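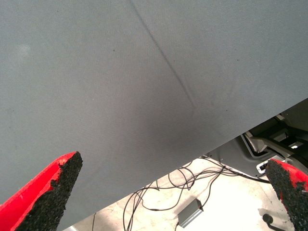
Gririco Soft Grip Fingers and Wrist Camera: Review After a Month of Folding Cloth

By Linnea Kvam

I bought the Gririco finger set in February to replace the plain plastic fingers that came with my arm. The arm is a Jono, the smaller of the two they sell, and I drive it from a Kowalchuk controller. The job I care about is cloth. I want the arm to pick up a piece of fabric by the edge, lift it, and lay it over on itself. If you mostly move blocks or cups around, some of what follows won't matter to you.

What you get

The set comes with two red fingers, two black gripping pads already glued to the inner faces, a bag of screws, and a small camera on a bracket that bolts to the wrist. The fingers taper toward the tip. The pads are coarse, something like heavy sandpaper to the touch, and they run along the inside of each finger. The screws are M3 and the heads are shallow, so use a driver that fits properly. I rounded one off on the first evening.

There is a printed sheet with a wiring diagram. The diagram shows the older camera plug. The newer plug has the same pin order, so it works, but I spent a while checking that with a meter before I turned anything on.

Fitting

It took me 80 minutes, and most of that was the camera cable. It is too short to go around the elbow with any slack. I ended up running an extension and tying it down in two places. The fingers themselves went on in a few minutes and lined up without shims.

You have to set the open and closed limits again after the swap. On the Kowalchuk this is under the tool menu. Jog the fingers closed slowly until the pads touch, save that, then open them as wide as you need and save that too. I have mine set to open nearly all the way. With cloth it helps to come in wide and have both tips near the edge before closing.

Grip on fabric

I used a sheet of gray woven fabric for nearly all of my testing. It has a fine, even weave and it sags and creases the way a bedsheet does, so it is a fair test.

I ran 100 picks from the edge with the new fingers, moving the sheet by hand between each one. The arm held on and completed the lift in all but 11 of them. With my old fingers I never bothered to do a full count, but I gave up on lifting the same sheet more than once, so I'm comfortable calling this a large improvement. Of the failures, most came from closing short of the edge and catching nothing. Those are my fault or the camera's. Only 2 were real slips, where the pads had the cloth and lost it partway up.

The coarse pads are the reason it works, and they are also my main complaint. The edges of mine were slightly ragged where they meet the red plastic. A loose knit snagged on that twice, and I had to open the fingers and unhook it by hand. I have since trimmed the pads with a sharp blade and the snagging has stopped. I would not use these on silk or anything you want to keep looking nice.

The camera

From the wrist you see both fingers reaching in from the bottom corners of the picture, with the work ahead of them. I like this view. When the sheet fills most of the picture, the lower edge still reads clearly as long as the floor behind it is pale. My floor is off-white, and the line between gray cloth and light floor is easy for the software to follow.

Bright light is harder. The pale floor washes out under my lamp and the exposure setting has only three steps. Folds in the cloth are another problem. A sharp crease is a thin dark line, and my edge finder sometimes took it for the real edge and sent the fingers there. Raising the threshold fixed most of that. Black cables on the floor also confused it until I limited the search to the area nearest the fingertips. I should tidy the cables, but I haven't.

One more thing on the view: the right finger is only partly in the picture on my unit, while the left shows more. The bracket has one slotted hole and you can turn it a little, but I couldn't get the two even.

Compared with the Drorkach

I borrowed a Drorkach two-finger gripper for a week before buying this. It closes faster and feels more solid, and its pads are smooth rubber. On cups and boxes it was better than the Gririco. On cloth it tended to push the edge away as it closed, and I had to press down into the table to get a pinch. It has no camera, so you would be adding your own.

Would I buy it again

For cloth, yes. I would order a spare pair of pads and a longer cable at the same time. For general pick and place I would take the Drorkach and find a separate camera for it.

Mine is still on the arm. Next I want to try towels, which are thicker, and I'll add the numbers to this page when I have them.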